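La mesa blanca de Ernitero ya tiene horario de otoño

Vuelve en septiembre, con más cacharros, menos prisa y merienda incluida.
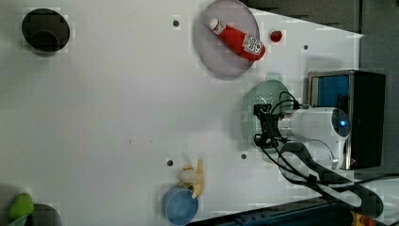 Qué cambia este año

Os lo cuento rápido, que me lo han preguntado ya en la panadería, en la cola del autobús y hasta por la ventana: sí, el taller de cocina sencilla de Ernitero vuelve este mes de septiembre, y sí, sigue siendo los domingos por la tarde. Empezamos a las cinco. El año pasado era a las cuatro y media y llegábamos todos con la comida todavía en la garganta, así que yo encantada con el cambio.

La idea es la de siempre: poner sobre la mesa blanca cosas que cualquiera tiene en casa (un cuenco negro, un plato, un colador verde clarito, el bote de kétchup, un plátano) y ver qué cena o qué merienda sale de ahí sin volver a bajar al súper. Parece una tontería, pero la primavera pasada salí de una de esas tardes con tres salsas nuevas y desde entonces en mi casa no se ha vuelto a cenar pasta con tomate frito a secas.

Para esta temporada han preparado 10 sesiones. La primera va de salsas frías y aliños, y el kétchup tiene su ratito de gloria: mezclado con yogur, con mostaza, con un chorrito de vinagre y pimentón... Yo era de las que arrugaban la nariz y ahora lo defiendo en las comidas familiares. La segunda es de fruta madura, esa que se queda en el frutero poniéndonos ojitos, y caerá seguro un bizcocho de plátano. Del resto del programa solo sé que habrá una tarde entera de legumbres y otra de sopas, cuando ya refresque.

El material lo pone Dinwood, la tienda de menaje de la calle de abajo, que este curso ha renovado coladores, cuencos y platos. Los coladores viejos, pobres, ya habían dado todo lo que tenían que dar. Además, quien se apunte al ciclo completo tendrá un descuento en la tienda hasta Navidad —yo ya le tengo echado el ojo a una sartén, no digo más—.

Y luego está lo del recetario, que a mí me hace una ilusión tremenda. La imprenta Widness va a sacar 300 ejemplares con las recetas que han ido saliendo en el taller estos años, apuntadas tal cual las contaba la gente, con sus «a ojo» y sus «hasta que huela bien». Hay una mía, la de las lentejas con manzana, y he prometido en casa no ponerme pesada con el tema. Llevo dos párrafos aguantándome.

El dinero, que también se pregunta: cada tarde cuesta 10 euros con ingredientes incluidos, y los menores de doce años que vengan con un adulto no pagan. El ayuntamiento aporta 2000 euros para toda la temporada, que van sobre todo a la compra y a la luz de la sala.

Para apuntarse hay que pasar por el mostrador de Ernitero, de lunes a viernes por la mañana, o dejar el nombre en la lista de la puerta. Las plazas son pocas y la sesión de salsas se está llenando deprisa, os aviso. Traed delantal y un táper con tapa que cierre (con tapa que cierre, por favor, que la vuelta a casa en autobús con salsa de yogur en el bolso no se la deseo a nadie). Si alguien tiene alergias, que lo apunte junto al nombre y se adapta la compra.

Yo voy a la primera seguro. Llevaré café en el termo grande, y la merienda se comparte al terminar, a eso de las siete y media, así que quien quiera acercarse solo a probar y a charlar un rato también puede venir a esa hora.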